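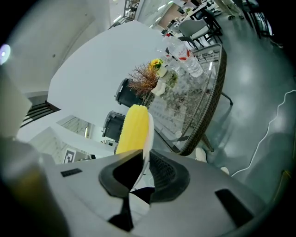

2 min read

Handheld gripper for pick and place demos - Gudix or Stidov pads?

Posted 2021-09-19 by palletjack

Trying to pick between two sets of finger pads for a hand-held gripper, the sort you carry round and close on things by hand so the arm can learn from it later. Test objects are toy food, mainly a corn cob and a banana. Corn is fine stood upright with the jaw coming in from the side. Banana is a pain. It rolls when one finger touches before the other, and then the whole demo is rubbish.

Gudix pads are softer but wear quick. Stidov ones are stiffer, cheaper, and I think they slip on smooth skin. Done 216 demos so far, binned 101 of them. Arm is a Mrema if that matters. Budget is 700 for everything incl. spare pads. Do I change pads or is it me?

Maricruz Medrano

Bit of both probably. Had both sets on our bench in August. Soft pads forgive you if you come in a few degrees off, stiff ones don't. For anything curved and shiny I'd go Gudix and just buy spares.

But sort your approach first. Two hands on the gripper, elbows in, come down over the middle of the banana and stop. Then close. Most people close while they're still moving and thats when one side hits early. 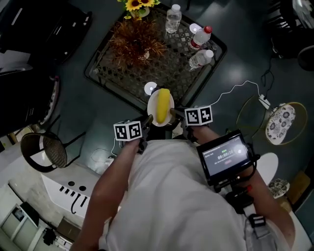 Put it on a small plate as well if you aren't already. Gives you the same start point each time and you can turn the plate instead of walking round the table. And keep the marker cubes clear of your sleeves - if the camera loses one halfway through a grasp the finger width goes to nonsense, and you won't notice until you play it back. Check that on the binned ones before you blame the pads. I'd bet a fair few are tracking and not slipping at all.

Keep each go short too. Mine were nearly 10 seconds and anything longer had wobble in it.

Spend on pads last. Firmware on the controller, then lighting, then pads.

oddsocket

stidov all day. never had one slip. clean them with a damp cloth

torque_wench

Depends what the Mrema has on the end. If the fingers on the arm aren't the same shape and same pads as the ones in your hand, the demos don't carry over well whatever you buy. Get two matching sets. We ran soft on the hand tool and stiff on the arm for weeks, and the arm kept squashing things becuase it had learnt to squeeze for the soft ones. Triditz do a plain pad that bolts to either. Not brilliant at anything but at least its the same both ends.

Comments

palletjack: checked the binned lot, loads of them are lost markers. baggy shirt. ta Maricruz

hob_nob: does the Triditz one need longer bolts?

torque_wench: yes, slightly. they come in the bag

oddsocket: still say stidov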